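What is a share, and why does its price wobble?

When I was ten I thought the stock market was an actual market, with stalls and people shouting about fish. I wasn't a million miles off (people really did use to shout!), but what gets bought and sold is something you can't put in a bag.

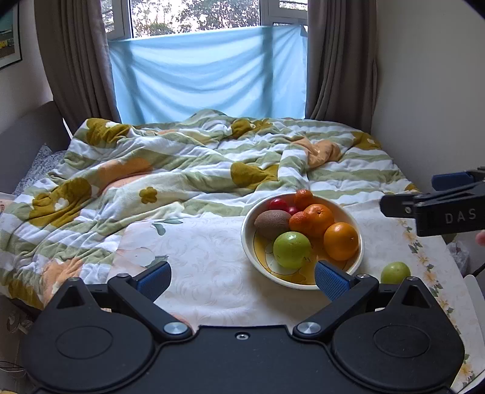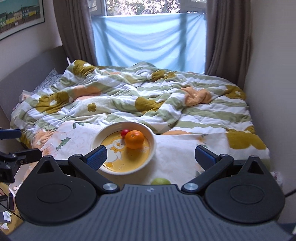 So let's make up a company. I'm calling it Rastska, and it makes kites in a town called Plarndale. Rastska wants a bigger workshop, but it hasn't got enough money. One thing it can do is chop itself into lots of tiny equal pieces and sell some of them. Each piece is called a share. Buy one and you own a teeny bit of a kite company, which I think is pretty brilliant.

Now for the wobbly part. Say you paid £4 for your share. Then comes a windy July and everyone wants a kite! People think Rastska will make lots of money, so they all want shares too. If you've got one, you might say, "I'll sell you mine, but I want £5 for it." If somebody says yes, the price has gone up.

It works the other way as well. Suppose the kites keep snapping. Lots of owners want to get rid of their shares and hardly anyone wants to buy, so they have to ask for less. Your £4 share might only fetch £3. If Rastska closes down for good, you could lose the whole £4.

Some companies also hand out a bit of the money they make to the people who own shares. That's called a dividend. Say Rastska pays 10p for every share. With 46 shares you'd get £4.60, and you'd still have all your shares afterwards. Companies don't have to do this, though, and plenty keep the money to spend on new machines or new ideas.

I get asked a lot whether anyone knows what a price will do next. Nope! Grown-ups with very big computers make guesses, and they still get it wrong. That's why lots of people buy small bits of many different companies, so one lot of snapped kites doesn't spoil everything.

Next time I'll tell you about bonds, which are more like lending your pocket money to someone and getting a little extra back.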